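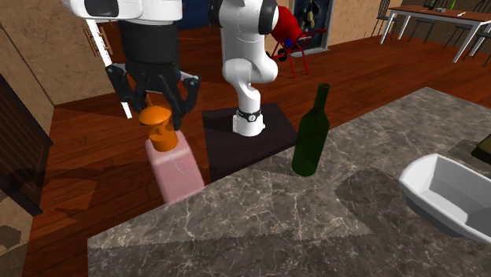
Why I've Stopped Chasing Limited Edition Polish
Posted 2 Feb 2018

I own 481 bottles of nail polish. I know the number because I spent a wet afternoon putting them all in a spreadsheet, and the spreadsheet is what made me want to write this. Of the 481, I have worn 27 more than twice. Most of the 27 are colours you can still buy in any decent chemist.

The rest are largely limited editions. Karell brings out a collection every few weeks now, and each one is gone by lunchtime. Terkex does the same with its magnetics. You get an email, you set an alarm, you sit with your basket full while the page hangs, and you either get the bottle or you don't. If you don't, someone is selling it the next morning for 50 pounds.

I think this is bad for the hobby, and I think bloggers have helped to make it bad. I include myself. When I swatch a polish that has already sold out, I'm no use to anyone who wants to buy it. I am only showing that I have it. My most read post last July was a Moreira holo that none of you could get, and I was pleased with the traffic at the time.

Small makers have a fair reply to this. Liam Buckley, who mixes everything for Drutbridge himself, told me that he makes small batches so he doesn't get stuck with stock. He can't risk 3,000 bottles of a green that may not sell. I accept that. But he also brings his shades back when people ask for them, and he keeps a waiting list. Small batches are one thing. A big brand holding back a shade so that people panic is another, and we should stop treating the two as the same.

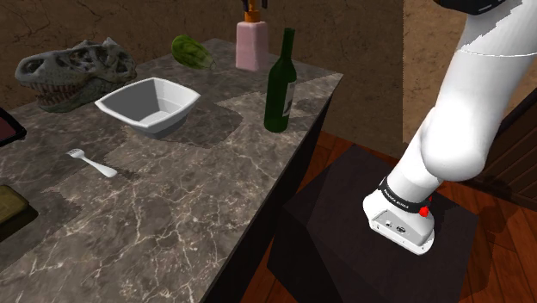
The marble counter, with the dinosaur skull at the far left.

There is also the matter of wear. A polish made to be photographed once doesn't have to last. Three of my limited ones chipped on the first day, and two had gone thick in the bottle before I opened them. I never mentioned it in my reviews. It seemed pointless to complain about something that was already gone, but a bad formula is a bad formula and I should have said so.

So I am changing how I do things on here. I'll review polish that is in stock on the day I post, or that the maker has said will return. If it chips, I'll tell you when. I won't post launch times any more, and I'm not entering draws for early access.

I will still buy the odd one that I love. The Drutbridge greens are safe. The spreadsheet is staying too, with a new column for how many times each bottle gets worn.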